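Posted in May by Filipa Magalhães

We use cookies to remember your reading preferences. By continuing you accept this. Manage settings

3. Why people keep one spoon

3.1 How I got into this

I should say up front that I came to the spoon question sideways. Salvador Peixoto and I were supposed to be writing about kitchen drawers, full stop, and we had 30 households in Loureiro who had very kindly agreed to let us sit at their tables and ask nosy things. We wanted to know how a drawer gets sorted, who sorts it, and what happens when two people who sort differently move in together (arguments, mostly, but that's Section 4).

Then the spoons took over. In house after house I'd ask which thing in the drawer would be missed the most, and people went straight for a spoon. Knives came up when somebody cooked a lot. Forks hardly ever. Spoons, though! I'd get the whole family history of a spoon before I had my coat off.

Salvador thought this was me leading the witness, and he had a point with the first few interviews, where I was clearly having too good a time. We changed the wording after that and he did half of the visits himself. The spoons kept coming.

3.2 What the older writing says

There isn't a huge pile of work on this. The one everybody in our little corner cites is the Durnulholm household survey from 1922, which asked families to list their table goods and then, in a margin box that was probably an afterthought, to mark anything they "would not lend." I've read all of those margin boxes. It took me most of a winter and I'd do it again. Spoons are all over them, usually with a name attached: Mother's, the baby's, the one from the boat.

Judite Carvalho has argued that this is really about feeding. A spoon is the first tool most of us meet, it goes in the mouth, and somebody else is holding it. I like her argument a lot, but I think it covers baby spoons and then gets a bit thin. Plenty of our people were attached to a spoon they'd picked up at forty.

3.3 Marks, letters and loud colors

So what makes a spoon the spoon? We sorted the answers by what people mentioned first. Weight came up constantly ("it sits right" was nearly a catchphrase), and so did the shape of the bowl. The group I want to spend time on is the 17 households where the first thing mentioned was a mark of some kind. Initials on the handle, a crest, a dab of nail polish, a scratch from a garbage disposal.

Marks do two jobs, as far as I can tell. They let you find your spoon in a crowded drawer, and they tell everyone else to leave it alone. Raised decoration and strong color contrast help with both, and you can see how far that can be pushed in Figure 3, where the characters run along the handle in orange and the head has its own outlined shape.

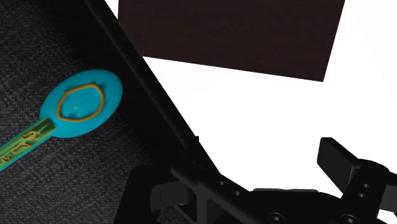
Figure 3. Spoon-shaped object in cyan with raised orange decoration (computer rendering).

3.4 Sharing, lending and losing

Now for the sad part. We asked everyone whether they had ever lost a favorite, and the stories poured out. Office kitchens are the big villain. One woman took hers to work inside a yogurt cup and threw both away, and she went back through the trash at seven in the evening with a flashlight. She told me this very calmly.

Lending was more complicated than I expected. People who flatly refused to lend to a roommate would hand the same spoon to a sick friend without blinking. Aníbal Quintela suggested to me that lending it is a kind of gift, and I've borrowed that idea for the rest of the paper with his blessing.

Replacements almost never worked. Two families bought the identical spoon again and both called it "the new one" years later.

Comments

Florêncio M.: My grandfather's soup spoon had a notch filed in the handle so my uncles couldn't claim it. Did you get any notches, or only initials?

Filipa: Yes, notches! I filed them under scratches, and now I'm wondering if I should pull them out again.

akulari_reader: Section 4 please. My husband keeps the teaspoons in with the spatulas.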